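Endang Nair has spent most of the past year watching a robot arm put computers together, and she will tell you it is slower than she would like.

Nair leads the assembly work on Gruda, a project at the Dadton lab that looks at how a robot can learn to handle small parts inside a crowded case. Her colleague Rupert Berchtold writes most of the control software. We met on a Wednesday afternoon in the room where the tests are run.

The method they settled on uses very little human teaching. An operator guides the arm through a task 12 times, and the system, which they call Huvia, builds its first attempt from those runs. After that it practices by itself and corrects small errors using the force it feels at the fingers.

"Vision gets you close," Nair said. "Once the gripper is down in the case it blocks a lot of what the camera needs. So for the end of the move we trust touch more than sight."

Berchtold said the idea came from a failed version. "We had a model that relied on images the whole way. It was fine on a bare board on a table. Put the same board in a case, with cables and metal walls, and it started missing." 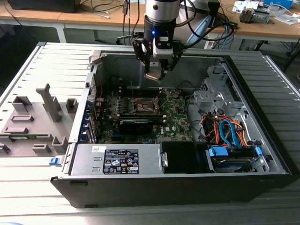
The gripper holds a small metal part over the open CPU socket of a desktop computer.

The socket is the part of the job they talk about most. The pins are easy to damage and the room for error is small, so the arm is set to stop and back off when the force goes over a set limit. Berchtold would not call that clever. "It's a threshold. We tried a learned version and the threshold was easier to debug."

In the latest round the team ran 267 trials across 8 tasks. Nair said the touch-based method did better than the image-only one on every task but cable routing, where neither did well. "Cables move when you push them. We don't have a good answer for that yet."

They use older office machines for the tests. Nair likes that the layouts differ from one model to the next, and that a broken board doesn't hold up the work for long.

I asked whether a repair shop could use any of this. Berchtold thinks taking machines apart will come first, for recycling. Nair was more careful. "A person with a screwdriver is still much faster than we are."

The next tests are planned for December, with a second set of fingers made by Sutter that are narrower at the tips. Nair wants to try them on memory modules before going back to the cables.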